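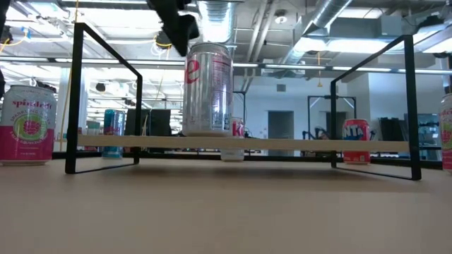

4. Setting Up Captions for a Screening

The Truris caption unit sends timed text to the display beside the stage or screen. Complete section 3 (Mounting the Display) before you begin. Load the caption file before the audience is let in.

1. Connect the unit to the projector's audio output with the cable supplied.

2. Press and hold POWER until the status light turns green.

3. Insert the memory card with the caption file on it. The file must be in the top folder of the card.

4. Select MENU, then FILES, then the title of the film or play. A file can hold up to 700 caption lines. Longer works must be split at the intermission.

5. Select SYNC and play the first scene. Press MARK when the first spoken word is heard.

6. Check a second point near the end of the work. If the captions are early or late, press the left or right arrow until they match.

7. Set the text size. Size 40 suits most small halls.

8. Press LOCK. The arrows and MARK stop working until LOCK is pressed again.

Note: For live theater, skip steps 5 and 6 and select MANUAL. The operator moves to the next line with the foot switch — see section 6.

Note: Files made in Clerkido open without changes. Files from other programs should be saved as plain text first.

Caution: Do not remove the memory card while the status light is flashing. The file may be damaged.

Caution: Keep the display at least 2 feet from stage lights.

If the screen shows code 511, the unit can't read the card. Turn the unit off, take out the card, put it back in and repeat from step 2.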